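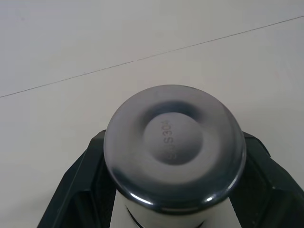

Stainless steel cup on a pale tabletop.

Home | Fixtures | Results | Club Notes | Archive

4 min read

Venton 2, Stavell 0: notes on the set-piece defense

Venton closed the first half of the season with a two-goal win at home, and both goals came from corners. Stavell have now conceded 8 from dead balls in the league, the highest figure in the division. The problem is in how the six-yard box is set up, and the December matches give enough evidence to describe it.

Stavell defend corners with a mixed system. Four players hold a zonal line across the six-yard box, three mark man to man near the penalty spot, and two stand at the edge of the area. Iker Requena takes the near-post zone. He is their best header of the ball, and against an inswinging delivery the arrangement is sound. Against an outswinger it puts him several yards from where the ball lands.

Venton had clearly worked on this. Every corner from the right was taken by a right-footed player and curved away from goal. The first goal, on 19 minutes, went over Requena and dropped between the second and third zonal defenders. Neither moved. Gearóid Brennan started his run from the edge of the area, passed two markers who were watching the ball, and headed in from seven yards.

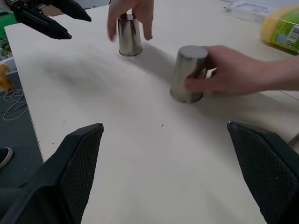 The second goal came after 44 minutes and followed the same pattern with one change. Brennan made the same run and drew two men with him this time. The delivery was flatter and went to the back post, where the far zonal defender had stepped forward to cover the space behind Requena. That left a gap at the post and a simple finish from close range.

Stavell coach Muireann Keane switched to full man marking at the break. Venton had five more corners and got one header from them, which went wide. The switch had a cost. With all ten outfield players back, Stavell had no outlet, and each clearance came straight back at them. They did not have a shot on target between the restart and the 70th minute.

In open play there was little between the teams. Stavell's press worked well in the first 15 minutes and forced Venton to play long from goal kicks. Colette Hoarau had the best chance of that spell, a low shot from the left channel that the goalkeeper pushed around the post. After the first goal the press dropped off by ten yards and Venton's midfield had time to turn.

A simple fix exists for the corners. Requena could start in the central zone against outswingers and at the near post against inswingers - the kicker's stance gives enough warning to make the change. Alitz used that method in the same fixture earlier in December and did not concede from a corner.

Team news: Bláthnaid Lenihan served the last match of her suspension and is available again. Attendance was 1000. Stavell's next match is away to Alitz on 27th December.

6 shares | 3 comments

Previous | Next | Back to Club Notes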